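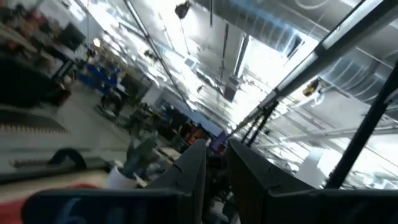
Indoor workspace with potted plant

Home > Community Help > Cameras and Lenses > Firmware and Updates

Lens firmware update stops before completion on Milten body

Posted by Woltinora Camera Club Equipment Desk
Status: Resolved

Our club maintains a small pool of loan equipment for members, including a Milten mirrorless body and a Halonen macro lens purchased for it in May. The camera body was updated to the current release without difficulty. The lens, however, will not accept its own update. The file is recognised on the memory card and the progress bar advances normally to a point near the end, after which the display shows "Update not completed" and the camera returns to the menu. The lens continues to operate, but autofocus hunts at close distances, and the release notes state that the new version addresses this behaviour.

The following steps have been taken to date:
The card was formatted in the camera and the file copied again.
The battery was charged fully before each attempt.
The lens contacts were cleaned with a dry microfibre cloth.
A second card was tried, with the same result.

We would be grateful for advice on whether the lens should be returned for service or whether there is a further procedure available to users. The body reports its version correctly. The lens reports the version with which it was supplied.

3 replies

Detbridge Photographic Society
Accepted reply

The symptoms described are consistent with a known restriction affecting this combination. The Halonen macro must be updated in 2 stages if it still carries its original firmware. The intermediate release has to be installed first, and the camera does not indicate this on screen. The current file will load and appear to proceed, but the final check fails and the previous version is retained.

The intermediate file is available from the lens support page under "Earlier versions". Please proceed as follows:

Format the card in the camera and copy only the intermediate file to the top level of the card, not into a folder.
Mount the lens and set the focus switch to AF. Members of our society found that the update was refused in MF.
Run the update from the setup menu and wait for the confirmation message.
Switch the camera off, remove the battery for 30 seconds and refit it.
Delete the intermediate file, copy the current file and repeat the process.

The second stage is the longer one and took about 3 minutes on our equipment. The camera should not be switched off during this period, even if the display goes dark. Custom settings stored in the body were unaffected, although the focus limiter setting was returned to its default and should be checked afterwards.

Helpful to 482 readers

lakeside_shooter

Had something similar with a different lens. Try another card, preferably a smaller one. Older bodies do not like the big ones.

Millgrove Camera Repairs

Should the two-stage procedure fail, we would recommend that no further attempts be made with a teleconverter or extension tube fitted. Neither accessory passes update data reliably, and the original enquiry does not state whether one was in use. The lens should be mounted directly to the body. A repeated failure under those conditions would justify an inspection of the contact block by an authorised service centre, and the proof of purchase should accompany the lens.

Comment from Woltinora Camera Club Equipment Desk

Thank you. No tube or converter was fitted. The intermediate release installed at the first attempt and the current version followed. The focus switch had been set to MF on the earlier occasions. The loan record has been amended to show the new version, and the instructions above have been printed and placed in the lens case.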